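De: Farah
Para: lista-acustica-salas
Fecha: December 27, 2021
Asunto: Re: [acustica-salas] Tiempo de reverberación en aulas pequeñas, discrepancia en 125 Hz

Respondo por partes al mensaje anterior, con las citas intercaladas. Recorto lo que no viene al caso.

> Hemos repetido las medidas del aula de Tilent con el mismo procedimiento
> que usamos en noviembre y el T20 en la banda de 125 Hz sigue saliendo
> muy por encima de lo que predice Sabine con los coeficientes del
> fabricante. En las bandas de 500 Hz en adelante el acuerdo es razonable.
> ¿Alguien ha visto algo parecido con falso techo suspendido?

Sí, en dos edificios. En recintos de este volumen la frecuencia de Schroeder queda cerca de los 200 Hz, de modo que en la banda de 125 Hz no hay campo difuso al que aplicar Sabine. Hay unos pocos modos, cada uno con su propio amortiguamiento, y lo que se obtiene al ajustar la recta depende de cuáles se hayan excitado y de dónde esté el micrófono. Antes de discutir los coeficientes del techo conviene mirar las curvas de decaimiento una a una. Si presentan doble pendiente o batidos, el T20 es un número que describe mal lo que ocurre.

> Los coeficientes del techo son de ensayo en cámara reverberante, montaje
> con plenum de 200 mm. En obra el plenum es variable por el paso de
> conductos.

Este punto me preocupa más que el anterior. El montaje de ensayo fija la profundidad del plenum y la absorción en baja frecuencia depende mucho de ella. Si en la mitad del aula el plenum se reduce por los conductos, el coeficiente en 125 Hz de esa mitad será inferior al declarado. En Tunden tuvimos que descolgar placas para medir la cota real en varios puntos, porque los planos recogían una altura uniforme. Introduje después los valores por zonas y la predicción subió, aunque no lo bastante para cubrir toda la diferencia. El resto lo atribuyo a los modos.

> Fuente: altavoz dodecaédrico en 2 posiciones. Micrófono en 3 posiciones
> por cada una. Señal: barrido exponencial.

Son seis combinaciones. Para el método de ingeniería es suficiente en número, pero en baja frecuencia yo añadiría posiciones hasta que la desviación típica deje de moverse. En Udedberg llegamos a 13 combinaciones en un aula de planta casi cuadrada y sólo entonces la media en 125 Hz se estabilizó. Convendría saber también:

- Distancia mínima entre el micrófono y las superficies. Por debajo de un cuarto de longitud de onda la presión sube y el promedio se sesga.
- Altura de la fuente. Si está siempre a la misma cota, los modos verticales se excitan siempre igual.
- Duración del barrido y silencio posterior. Con colas largas en grave, un silencio corto trunca el decaimiento.
- Relación señal-ruido por bandas. El T20 exige que el tramo de evaluación quede holgadamente por encima del ruido de fondo, y la ventilación suele concentrar su energía justo en 125 Hz.

> No hemos apagado la climatización porque está centralizada.

Entonces el último punto pasa a ser el primero. Con ruido estacionario, la integración inversa de Schroeder sin compensar curva la parte final hacia arriba y alarga el tiempo estimado. Hay que truncar en el cruce con el ruido y aplicar la corrección correspondiente. Varios programas lo hacen por defecto, otros dejan la casilla desmarcada. Pido que se indique cuál se usó y con qué ajustes.

> Durante las medidas había una persona dentro del aula, junto al equipo.

El área de absorción equivalente de una persona es pequeña en 125 Hz y no explica un tiempo más largo; en todo caso iría en sentido contrario. Sí puede afectar a la repetibilidad si cambia de sitio entre una toma y otra, o si se sitúa cerca del micrófono. Basta con que figure en el acta la ocupación durante el ensayo. La ropa ligera o de abrigo modifica algo los valores en medias y altas, y también se puede anotar.

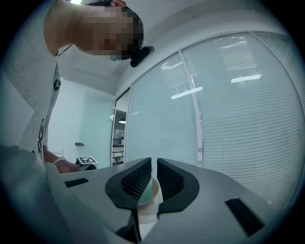
Ocupante con camiseta de manga gris claro jaspeado y un dispositivo negro en la cabeza.

Paso a la segunda cuestión, la de los armarios.

> El mobiliario incluye armarios metálicos adosados a la pared del fondo.
> ¿Los contamos como superficie reflectante sin más?

En medias y altas, sí. En grave las puertas de chapa vibran como membranas y pueden absorber o, si están mal ajustadas, producir traqueteo que ensucia el decaimiento. El traqueteo se detecta con facilidad en el espectrograma del barrido: aparece energía de alta frecuencia cuando la señal de excitación todavía está en grave. Si se observa, hay que inmovilizar las puertas y repetir. Cambiar de programa no lo corrige.

En cuanto al cálculo, recomiendo restar el volumen de los armarios al del recinto. En un aula grande no se nota, en una pequeña sí. También he visto informes en los que se tomaba el volumen hasta el forjado y a la vez la absorción del techo suspendido. Son criterios incompatibles: si el plenum se trata como parte del absorbente, el volumen termina en la cara vista de la placa.

> ¿Merece la pena probar con Eyring?

Para absorción media baja, Eyring y Sabine dan casi lo mismo. Con el techo absorbente y las demás superficies duras, el problema es la distribución desigual, y ninguna de las dos lo recoge. Fitzroy o Arau-Puchades se acercan más en las bandas medias. En 125 Hz volvería a lo dicho al principio y haría un cálculo modal, que para un paralelepípedo se resuelve en una hoja de cálculo.

Si se pueden enviar a la lista las respuestas impulsivas sin procesar, en WAV y con la tabla de posiciones, las paso por la misma rutina que apliqué en Tunden y devuelvo las curvas por tercios de octava. Por favor, sin normalizar cada archivo por separado, que se pierde la relación de niveles entre posiciones.

Queda pendiente la consulta sobre el índice STI con ruido de proyector. La contesto en hilo aparte.

Farah

--
Lista acustica-salas
Para darse de baja, enviar un mensaje en blanco con el asunto BAJA
No se admiten adjuntos ejecutables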